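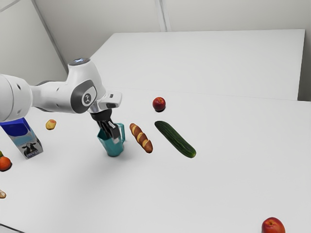
A teal pitcher with a flared rim and a looped handle.

How to Make Cold Brew Tea by the Pitcher

Cold brew tea takes very little work, but it does take planning. The leaves sit in cold water in the refrigerator overnight, and you strain them out in the morning. The taste is softer than hot tea poured over ice, and it stays clear in the glass.

What you need

A pitcher with a lid, or plastic wrap to cover it
Loose tea or plain tea bags
Cold water, filtered if your tap water tastes of chlorine
A fine strainer
A second container to strain into

Step 1. Wash the pitcher. Use hot soapy water and a bottle brush, and get under the rim and around the spout if there is one. Rinse until you can't smell soap. Plastic holds odors, so if yours last had lemonade or coffee in it, fill it with water and a spoonful of baking soda and let it stand for an hour first.

Step 2. Measure the tea. I use 6 level teaspoons of loose black tea for a two-quart pitcher. For green tea, use five. Tea bags vary, but six standard bags will do for the same amount of water.

Step 3. Add the water. Put the tea in first and pour the water over it slowly. Stir once with a long spoon. Leave an inch at the top so you can carry it without spilling.

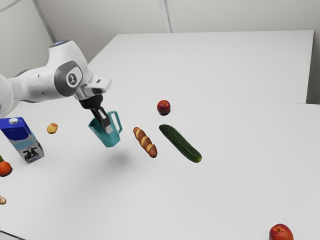 Step 4. Cover and chill. Black tea needs 8 to 12 hours. Green tea is ready in six. I have forgotten a batch of black for 18 hours and it was still fine to drink, only stronger. Green tea left that long goes bitter.

Step 5. Strain. Pour through the strainer into the second container. Don't press the leaves. If you see fine dust at the bottom, stop pouring before you reach it.

Step 6. Sweeten, if you want to. Sugar won't dissolve well in cold tea. Make a syrup with 200 grams of sugar and the same weight of water, heat it until clear, and let it cool. Start with two tablespoons per pitcher and taste.

Storing it

Keep the tea covered in the refrigerator and drink it within three days. Throw it out sooner if it turns cloudy or smells sour. Don't brew it on a windowsill in August, or any other month.

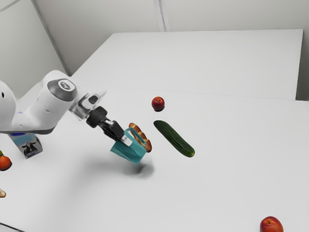
Mirta Painemal wrote in to ask if the leaves can be used twice. She gets a decent second batch out of oolong by halving the water and leaving it overnight again, but has had no luck with black tea. My results are the same. If you try it, start the second batch as soon as you strain the first, and keep the leaves cold.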